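Lapointe Travel Services
Customer Support Record
Ticket 3230
Opened: Mon 24 January
Customer: Hortensia Garrido
Category: Airport transfers
Status: Pending customer reply

Summary of report
The customer booked a private transfer from the Tonduvton terminal to a guesthouse in Pladham. The confirmation page shows a pickup in the arrivals hall. The voucher sent by email gives the Drokosthorpe ferry landing as the meeting point. The customer was charged 237 for the round trip and asks which document the driver will follow.

First review
The booking was located under the customer's surname. The outbound leg carries the correct flight number. The return leg was entered first, and its meeting point was copied to both legs when the voucher was produced. The driver's schedule held the same error.
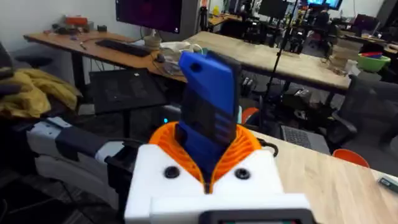 Blue object with a grooved panel, held upright between orange fingers.

Action taken
The outbound meeting point was changed to the arrivals hall, and the transfer operator confirmed the change in writing. A new voucher was issued. The first voucher is no longer valid and should not be presented to the driver.

The waiting period for this route is 70 minutes after landing. The customer was advised to call the number on the new voucher if baggage collection takes longer.

Outstanding
1. The customer has asked for a child seat on both legs. The operator has accepted the request for the outbound leg only.
2. The return pickup, in February, remains at the ferry landing, Bay 19. The customer is asked to confirm that this is correct.

The ticket will remain open until both items are settled.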